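Descaling and cleaning small kitchen appliances in hard water areas

Last updated: 18th October

Limescale is calcium carbonate left behind when hard water is heated or dries on a surface. It dissolves in weak acid and is untouched by washing-up liquid, so scrubbing with detergent mostly wastes effort. The notes below cover kettles, coffee machines, toasters and the worktop they stand on. They were worked out in Kekdale, where the supply is hard all year and slightly worse by February.

Kettles

Use citric acid powder. One level tablespoon to a litre of cold water is enough for a light deposit. Fill to just above the scale line, bring to the boil, switch off at the wall and leave for twenty minutes. Pour away, rinse twice, boil a full kettle of clean water and discard that as well. A thick deposit needs a second treatment at the same strength. Doubling the dose gains very little.

White vinegar works but takes longer, and the smell stays in the lid seal. If vinegar is all there is in the cupboard, use equal parts with water, do not boil it, and leave it overnight.

The mesh filter in the spout should come out for cleaning. On the Pronier jug kettle it lifts straight up; on the older Ullby it is hooked at the bottom and must be tilted towards the handle first. Soak it in a cup of the same solution and brush it with an old toothbrush.

Coffee machines

Follow the maker's descaling programme where one exists. The pump runs in short bursts with pauses between, and the pauses matter as much as the flow. On a plain filter machine, run half the solution through, switch off for fifteen minutes, run the remainder, then follow with two full tanks of clean water. Take out any water filter cartridge beforehand.

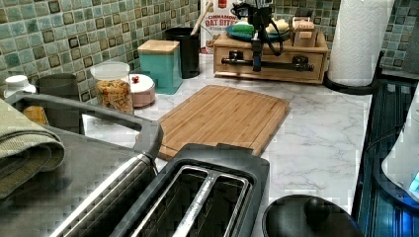

Toasters

Unplug and allow to cool completely. Slide out the crumb tray, empty it, wash it in warm soapy water and dry it before it goes back. Turn the toaster upside down over the sink and tap the sides with the flat of the hand. Crumbs caught between the guide wires can be loosened with a dry pastry brush. Metal tools should not go into the slots, as the heating wire is thin and breaks easily. Water should not go in either.

Brushed steel trim is wiped along the grain with a damp cloth and a drop of washing-up liquid, then dried at once. Cream cleaners leave fine scratches across the grain which cannot be polished out at home.

Worktops and tiles

Acid attacks real marble. A splash of descaler leaves a dull patch within a minute or so, and the patch is damage to the surface, so no cleaner will lift it. Mix and pour at the sink. Laminate with a marble pattern is not affected in the same way, but the joints should still be wiped dry.

Cement grout between tiles is also weakened by repeated contact with acid. Clean it with bicarbonate of soda mixed to a paste with water, left for 5 minutes and rinsed off. Bicarbonate and citric acid cancel each other out, so there is no purpose in combining them.

Storage

Keep citric acid in a screw-top jar with a label. It takes up moisture from the air and sets into a lump, which is still usable once broken up.

Related tips

Removing tea stains from enamel mugs
Górecki pressure cooker: replacing the seal
Washing tea towels so that they absorb
Oven door glass: cleaning between the panes
Sharpening kitchen scissors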